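Endbridge keyboard swap outgrows the reading room

ENDBRIDGE – The quietest room in the Endbridge public library was, for one Tuesday evening in January, the loudest room in town.

The town's second keyboard swap drew 50 people to the reading room, most of them carrying something under one arm wrapped in a bath towel. The first swap, held last fall, drew 16, and four of those had come in to use the copier.

"We thought we'd put out the same two tables," said Aino Savolainen, who runs the evening program at the library. "By six o'clock we were using the puzzle table, the large-print cart and the top of a radiator."

The rules are simple enough to fit on an index card, and they were taped to the door on one. Bring a keyboard that works. Take home somebody else's. Loose keycaps go in the muffin tins, and anyone who mixes the sculpted ones with the flat ones gets to sort them back out again. No money changes hands, although a plate of lemon bars was seen moving in the direction of a man with a particularly nice spacebar.

By closing time 132 items had been logged in the spiral notebook by the entrance, a figure that includes keyboards, number pads, wrist rests, a shoebox of cables and one typewriter. The typewriter's owner was told it did not count. She pointed out that it had keys and was on a board, and after some discussion it was written down.

Color was the talk of the evening. The black and gray boards that sat in every office in the county a decade ago went begging, while anything in a shade that could be mistaken for ice cream was gone in minutes. One table had pale green cases, cream keycaps and sage accents, and it had a line. The line included two people who said they had come only to drop off their teenagers.

"My old one looks like it came with a tax form," said one of them, a retired surveyor from Ostulport who declined to give his name on the grounds that his wife believed he was at the hardware store. He left with a green one and, for appearances, a box of screws borrowed from the library's own toolbox.

There was also the matter of sound. Fans of mechanical keyboards care a good deal about the noise they make, and they have a vocabulary for it that takes in "thocky," "clacky" and "creamy." To settle arguments, Savolainen set up a typing corner behind the atlases, where visitors could try a board by copying out a paragraph from the town's snow removal ordinance. Several people now know the parking rules for Evangelista Street by heart. Some of them have been parking there illegally for years.

Not everyone was charmed. A regular in the periodicals section, who has read the paper in the same chair every Tuesday for as long as the staff can remember, moved first to the biographies, then to the children's corner, and finally to his car. He was back by eight and asked whether anybody wanted an adding machine.

Eleven boards were left over at the end of the night, all of them black. They will go to the Prorness after-school room, where Savolainen says the students are less particular, or have been until now.

The library has agreed to a third swap in the spring, this time in the basement meeting room, which has a thick carpet and a door that shuts. Doors open at 5:30 p.m. Visitors are asked to bring their own cable, to blow the crumbs out at home, and to return the muffin tins, two of which are missing and were in any case Savolainen's mother's. 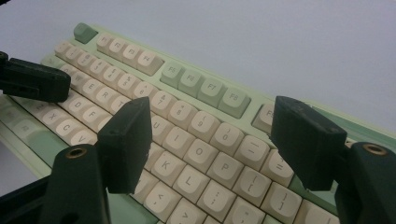
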